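9/9/26

I woke up before the alarm and did not want to write anything, because yesterday I wrote only complaints. But Kavitha told me once that a diary is also for small days, so I write about the small day.

It was a sorting day. My drawer for socks did not close any more. For a long time I was pushing it with my knee, and yesterday in the evening the front board came a little loose. So after breakfast I took everything out and put it on the bed. I was ashamed. There were socks from when I still worked at Stotex, very thin at the heel, and socks which my aunt Thenmozhi gave me in March and which I never wore, because they are too warm for this town. In Prydderch I would wear them every day.

First I made one pile for throwing away and one pile for cleaning the bicycle. The second pile became too big. Prakash has one bicycle and I have one, and two bicycles do not need so many rags. I moved half of it to the first pile and then I took three of them back. I am like my mother in this.

After this I went to the room with the long table, where the light is better, and stayed there until lunch. At the window one can see what is blue and what is black. In the bedroom I always make this mistake, and at the office Subbarao looks at my feet and says nothing, but I see that he sees.

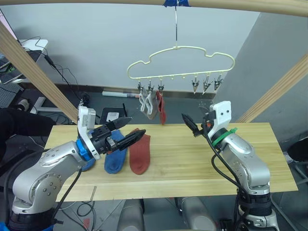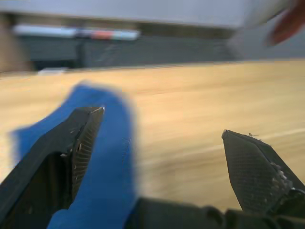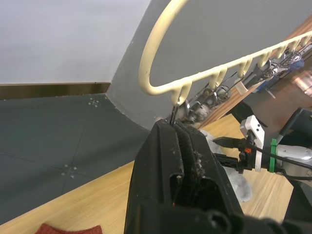
Blue and red socks on the table in the first one, and in the last one the hanger with the clips and rings.

I like the red color more than I expected. It is a little like rust, or like the roof tiles in Taltau after the rain. When I buy socks I always take blue, and I think it is only from habit. Maybe next time I will buy a green pair. I wrote it on the shopping list, under rice and lamp oil, so now it is official.

The hanger with the many hooks is a different story. I bought it for belts. Then one key ring went on it, then another one, and now it is a place for every small metal thing in our life. I asked Prakash which keys we still need. He looked for a long time and said, "All of them, until we know." So they stay. I would like at least to put paper labels with names, but my handwriting in small size is very bad, and Kavitha writes much nicer. I will ask her when she comes with the jars.

At lunch we had the lentils from yesterday with too much lemon. Then a letter from Clulport came, about the water bill. They say that I must pay 1,414, and last time it was 246. I read it two times, then I gave it to Prakash and he also read it two times. It must be a mistake with the comma or with the meter. I will telephone tomorrow in the morning, when my English is fresh. In the afternoon I mix up "due" and "overdue", and then the person speaks slowly to me and I become angry.

The drawer closes now. I glued the front board and put the heavy dictionary against it for the night. I kept the warm socks from my aunt, at the back, on the left side. She will visit in winter and she will certainly ask.

Raghavendra sent a message that he also wants to clean his cupboards, and can he borrow the boxes. I answered yes, but he must bring them back with the lids this time.

My back hurts a little from bending over the bed. I will read ten pages and sleep.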